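As máquinas já sabem arrumar a cozinha? Depende de quem arruma a cozinha antes delas

1 de junho de 2023

Todos os anos, por esta altura, chega à nossa caixa de correio a mesma promessa com um logótipo diferente. Desta vez foi a Sedeo, que anuncia um assistente doméstico de dois braços capaz de «assumir as tarefas repetitivas do lar». O comunicado tem quatro páginas e usa a palavra «autonomia» em todas elas. A palavra «loiça» aparece uma vez, numa nota de rodapé.

Quem lê esta newsletter há algum tempo conhece a nossa posição. Não duvidamos de que haja progresso. Duvidamos da distância entre o que se mostra e o que se vende, e essa distância tem sido, até agora, a parte menos estudada da robótica doméstica. Por isso pedimos à Sedeo os resultados dos ensaios e não o vídeo promocional. Demoraram três semanas a responder, mas responderam, e isso já é mais do que fez a Skarkside no ano passado, quando perguntámos quantas camisas dobrava por hora o seu protótipo de lavandaria. Continuamos à espera.

O que dizem os números

A Sedeo enviou-nos uma folha de cálculo com 2373 tentativas de tarefas de bancada: pegar num copo, passar um objeto de uma mão para a outra, aproximar duas peças, pousar uma delas sem a deixar cair. Quase todas foram feitas em simulação. Das que passaram para um robô físico, numa cozinha montada dentro do laboratório, há registo de 172. A empresa considera que esta proporção é normal no setor, e tem razão. É também por isso que convém ler a palavra «testado» com alguma calma.

Simular é barato, rápido e útil. Um braço virtual pode falhar mil vezes durante a noite sem partir uma chávena, e muito do que se aprende ali serve depois no mundo real. O problema começa quando a taxa de sucesso de uma cozinha virtual sai no comunicado sem o adjetivo. Uma bancada simulada não tem migalhas coladas, não tem o pano húmido que alguém deixou junto ao lava-loiça nem a gaveta que encrava se não for levantada um bocadinho. Também não tem um gato.

Perguntámos o que conta como sucesso. A resposta ocupa um parágrafo e vale a pena resumi-la: a tarefa é dada como concluída quando o objeto chega à posição final dentro de uma margem definida, seja qual for o tempo gasto. Não há penalização por lentidão. Na folha encontrámos uma tentativa bem-sucedida com a duração de 670 segundos para mudar um copo de sítio. São mais de onze minutos. Em onze minutos esvazia-se uma máquina de loiça, limpa-se o fogão e ainda sobra tempo para discutir de quem era a vez.

A fábrica não está muito melhor

Há quem nos diga que a casa é um mau exemplo, por ser desarrumada, e que no chão de fábrica a conversa é outra. Em parte, é. A Ersoy, que monta pequenas bombas hidráulicas, usa braços articulados há anos e está satisfeita com eles. Só que esses braços fazem um gesto, sempre o mesmo, sobre peças que chegam sempre viradas para o mesmo lado. Quando visitámos a linha, perguntámos o que acontecia se uma peça chegasse deitada. Parava tudo e ia lá uma pessoa.

A Ersoy experimentou também um sistema de duas mãos para a fase de acabamento, em que é preciso segurar um corpo metálico com uma e encaixar uma tampa com a outra. O ensaio devia prolongar-se até agosto e foi encurtado. A explicação que nos deram foi seca: as operárias faziam o mesmo trabalho mais depressa e reparavam nos defeitos enquanto o faziam. O sistema encaixava muito bem tampas defeituosas.

Duas mãos, um copo

O trabalho com duas mãos é, ainda assim, a parte que mais nos interessa, porque é nele que quase todas as tarefas domésticas se decidem. Abrir um frasco, descascar uma batata, encher um copo sem o entornar: uma mão segura e a outra age, e as duas corrigem-se constantemente. As pessoas fazem-no a olhar para a televisão. Para um robô, significa coordenar duas cadeias de articulações, calcular a força de cada dedo e manter os objetos alinhados enquanto tudo se mexe.

É justo reconhecer que o trabalho da Sedeo nesta área parece sério. Nos ensaios simulados, as mãos têm dedos em vez de pinças, e isso abre possibilidades de preensão que há poucos anos não se viam fora das universidades. Também complica tudo o resto. Mais dedos são mais motores, mais coisas para avariar e, se algum dia isto chegar às lojas, mais zeros na etiqueta.

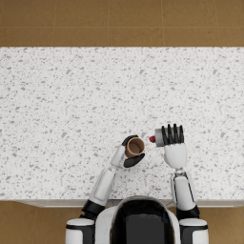 Copo numa mão, cilindro de ponta vermelha na outra: trabalho de bancada em ambiente simulado.

Repare-se no que falta naquela bancada, que é praticamente tudo. Dois objetos, ambos já nas mãos, e o resto do tampo livre. É um ponto de partida razoável para investigação. Como retrato de uma cozinha à hora do jantar, deixa a desejar, e seria bom que o comunicado distinguisse as duas coisas.

A plataforma Zusach, que vários laboratórios usam para comparar resultados, tenta há algum tempo impor cenários com desordem: bancadas cheias, objetos encostados uns aos outros, luz fraca. A adesão tem sido modesta. Percebe-se porquê – as percentagens descem, e ninguém gosta de mostrar percentagens mais baixas a investidores. A Sedeo disse-nos que pondera participar na próxima ronda. Registámos o verbo.

O que perguntar antes de acreditar

Aos leitores que nos escrevem a perguntar se devem esperar pelo robô ou trocar já a máquina de loiça, respondemos que troquem a máquina. Aos que trabalham em compras industriais e recebem estas propostas em versão mais cara, sugerimos duas perguntas por escrito: quantas tentativas foram feitas fora do simulador, e quanto tempo demorou a mais lenta das que contaram como sucesso. Se a resposta vier em forma de vídeo, peçam a folha de cálculo.

Voltaremos ao assunto quando a Sedeo publicar os resultados físicos completos, prometidos para depois do verão. Se algum leitor tiver participado em ensaios deste género, em casa ou na fábrica, o endereço da redação é o do costume.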